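Can a Machine Do the Chores Yet?
Student project report, Household Technology course
Primadthorpe
22 Nov 2018

1. Question

Our group wanted to find out how far machines have come with ordinary chores, the kind most people do without thinking. Factories have used robot arms for decades, but a factory arm usually does one job on one part in one place. A kitchen is different every day. We limited the report to three chores: putting food on a plate, washing up, and stocking a shelf in a small shop.

2. What we did

We read product sheets and test notes from two suppliers, Drandico and Trorken, and spent one afternoon in April at the Wouters store, where a shelf-stocking arm was on trial. We also broke each chore down into steps and asked which of them a machine could do alone, which it could do with help, and which it could not do at all.

3. Putting food on a plate

This looked like the easiest chore and took us the longest to write up. Moving a piece of fruit from the counter to a plate has at least four steps: find it, close on it, carry it, let go. The finding part is in good shape when the light is even. Closing on it is harder. A plum is smooth and gives a little under pressure, and a grape is small enough to slip out from between two flat fingers. Ridged pads help with grip, but too much force will bruise soft fruit, and the bruise may not show until the next day.
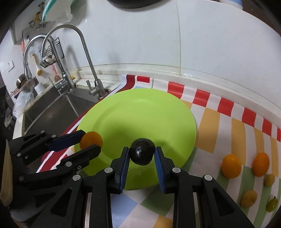 Two grippers working at the same plate add another problem, which is staying out of each other's way. People do this without looking. A machine needs a plan for both arms, and the plan has to change if a piece of fruit rolls. In the Trorken notes, the single-arm test was repeated 200 times with apples of one size. We found no similar test with mixed fruit, so we can't say how well that would go.

4. Washing up

A dishwasher is already a machine that does a household chore, and it does it well. What is left is the work on either side of it – scraping, loading, unloading, putting away. Drandico lists a loading arm at 4000 dollars, without installation. It needs plates of a known shape and a rack that stays in one spot. Pots, chopsticks and anything with food stuck to it are left to the owner. We marked loading as "with help" and scraping as "not yet."

5. Stocking a shelf

The arm at Wouters handled boxed goods only. According to the store's log it had placed 301 boxes that week, and staff had to step in when a box was dented or the shelf label was missing. It was slower than a person, but it could run after closing. Bags of rice and loose produce were still done by hand. We marked boxes as "alone" and produce as "not yet."

6. Findings

Machines do best when the objects are all alike and the place stays the same. The shop came closer to that than the kitchen did. Soft, small or uneven things are still a problem in both.

Our report has limits. We saw only one machine in person, and the rest comes from material written by companies that sell them. With more time we would test mixed fruit ourselves and keep the pieces overnight to check for bruises.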